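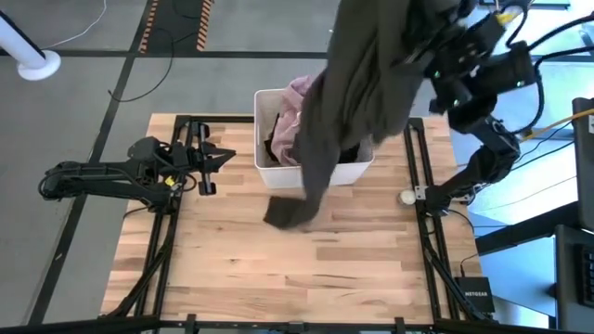 Home Topics Animals Space Machines Jobs For Teachers
Search this site Go

Robots in the Laundry: What Happens to the People's Jobs?
By Vimala Varma
December

Think about the last time you stayed at a hotel or went to a swimming pool that handed out towels. Somebody washed those towels. Somebody dried them, sorted them, folded them and sent them back. Most towns have a place that does this work all day long. It is called a commercial laundry.

Drilletti is a laundry like that. It washes towels, blankets, sweaters and work clothes for hotels, gyms and a hospital. On a busy day 2175 pieces go through the building. For most of its history, every one of those pieces was picked up by a human hand at least four times.

Now some of the picking up is being done by robot arms. This page explains what the arms do, why the job is harder than it looks, and what has changed for the people who work there.

What is automation?

Automation means using a machine to do a job that a person used to do, or part of a job. A washing machine is automation. Before washing machines, people scrubbed clothes by hand, and it could take a whole day.

The washers and dryers at Drilletti have been automatic for a long time. You load them, press a button and walk away. The part that stayed with people was everything in between: pulling cloth out of a bin, finding out what it is, and putting it where it belongs.

Why is cloth hard for a robot?

Robots are good at picking up things that keep their shape. A box is the same box whether it is lying down or standing up. A robot can be told how wide the box is, and it will close its fingers by that much every time.

Cloth is different. Drop a towel ten times and it lands in ten different shapes. It can fold over itself so you can't see the corners. Two pieces can get tangled so they look like one. A thin shirt can hide under a thick sweater.

You can try this yourself. Put some clothes in a pile, close your eyes, and pull out one thing with just your thumb and one finger. Did anything else come along with it? Now imagine that you can't feel very much with those fingers either.

How the arms do it

At Drilletti the arms work in pairs, one on each side of a wooden table. The workers named one pair Thomas. (They had a vote. The other choices were worse.)

A bin of mixed laundry goes on the table. An arm reaches in, closes its gripper on a bit of cloth and lifts. A gripper is the robot's hand. Lifting helps, as gravity pulls the cloth down and lets it hang, and a hanging piece is easier to recognize than a crumpled one. Then the piece has to be put down somewhere, and the next one picked up.

The robot uses a computer program called Wurimura to decide where to grab. The program learned from many, many tries. Some of those tries were good and some were not. When the arm came up with nothing, that counted as a lesson too.

The arms are slow. A trained worker can sort 859 pieces in a morning. Thomas does 70 in an hour when things go well. But the arms can keep going through lunch, and they don't get sore shoulders.

Big, thick pieces are still a problem. If a sweater or a heavy towel lies in a heap with something lighter draped across it, the robot has to work out where one ends and the other begins. You can do that with a quick look, mostly from the color and the way the folds go. A robot needs practice at it.

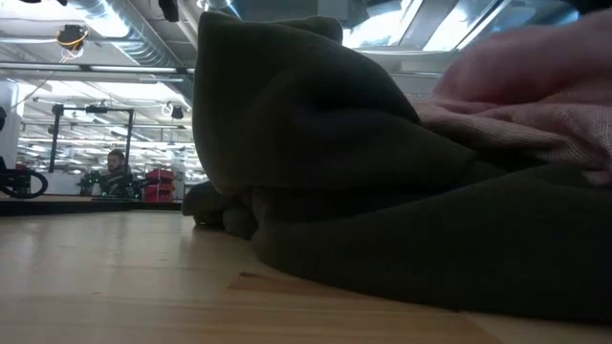
What changed for the workers?

This is the question most people ask first. Did anyone lose their job?

At Drilletti, no one was sent home when the arms came. But the jobs did change, and some people liked the changes more than others.

Before, a sorter stood at a table for the whole shift. The work was noisy and it was hard on the back. Sorters bent over deep bins and pulled out heavy cloth again and again. Now the sorters spend part of each shift at the tables and part of it watching over the arms. Watching over an arm means filling its bin, clearing up when it drops something, and stopping it if it gets tangled. Workers learned these things in a class that lasted 2 weeks.

Some workers say they go home less tired. Some say that watching is boring, and that they miss talking to the person across the table. One sorter told me she didn't trust the arms at first and re-sorted everything they did. She still checks the sweaters.

There are also jobs at the laundry that did not exist before. One worker keeps a record of each mistake the arms make, so the program can be improved. Another looks after the cables and the moving joints. Both of them used to be sorters.

Not every workplace does it this way. In some places, when machines arrive, the company hires fewer people later on, or it needs people with different skills. That can be hard for a worker who has done one job for many years. Grown-ups disagree about what is fair. Some think a company should have to teach its workers the new jobs. Others think that should be up to the company.

What can people still do better?

Quite a lot. A person can smell that a towel needs another wash. A person can feel a pen in a pocket before it goes through the washer and ruins everything. If a customer calls to ask about a child's blanket that got mixed in with the hotel's - this happens more than you would think - a person goes and looks for it.

The laundry's second building, in Ustia, still sorts everything by hand. It handles tablecloths and costumes from a theater, and the costumes have beads and tiny hooks. There is no plan to bring in arms there for now.

Words to know

Automation: using a machine to do work that people did before.
Gripper: the part of a robot arm that holds things.
Joint: a place where an arm can bend. You have them, and robots do too.
Program: the set of instructions a computer follows.
Shift: the hours a person works in one day.

Talk about it

Ask a grown-up you know what machines they use at work, and whether there was a time before those machines. What did people do instead? Which part of the job would they like a robot to do, and which part would they want to keep?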